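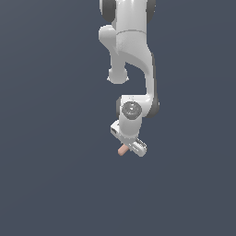 Brarora 3 review: motion planning and simulation for single-arm cells

By Rhodri Foulkes
8/26/25

14 comments | 38 shares

Brarora is a desktop package for planning and simulating arm motion. It loads a robot description, attaches a gripper and a held part, and produces time-parameterized trajectories that can be exported or streamed to a controller. Version 3 replaces the planner and the collision checker. The viewer is mostly the old one.

I tested it on a Linux workstation with 16 cores and a mid-range graphics card. The robot was a white arm with a gripper hand, and the held part was a short cylinder, given a salmon color so that it stands out from the shells in renders.

Setup

Import took one attempt. Joint limits came across correctly, but the collision meshes did not: Brarora builds its own convex pieces from the visual meshes, and the default tolerance is too coarse near the wrist. It reported contact between the hand and the link above it in poses that are clear. Lowering the tolerance fixed this and made the load noticeably slower. The setting is under Model, then Geometry, then Advanced, and the manual does not mention it.

Held parts are handled well. Once attached, the cylinder is treated as part of the hand for collision checks, and the allowed-contact pairs for the fingers are filled in for you.

Planning

I ran 1,000 random start and goal pairs in free space, then the same set with a Sitmont shelf model loaded. Free space gave no failures. With the shelf, most failures were goals under the lowest board, and raising the time limit recovered about half of them. Path smoothing is good. Cartesian moves are weaker - the solver will flip the elbow in the middle of a straight line unless you pin the configuration by hand.

The Python interface is synchronous only. Lowri Pritchard at Tostville sent me a thread wrapper that works, but it should ship with the product.

Viewer

Rendering is plain. The default is a flat slate background with no floor or grid, fine for checking a grasp and poor for judging height. Edges are jagged with the default anti-aliasing. There is no on-screen joint readout unless you open a second panel.

Price and verdict

A seat costs $3,000 a year. Humphreys is cheaper and has the better viewer, but its planner gave up on far more of the shelf set. I would pick Brarora for cluttered cells and scripted batch work. For straight-line process moves I would wait for a fix to the elbow problem, listed as open in the August release notes.

3,772 views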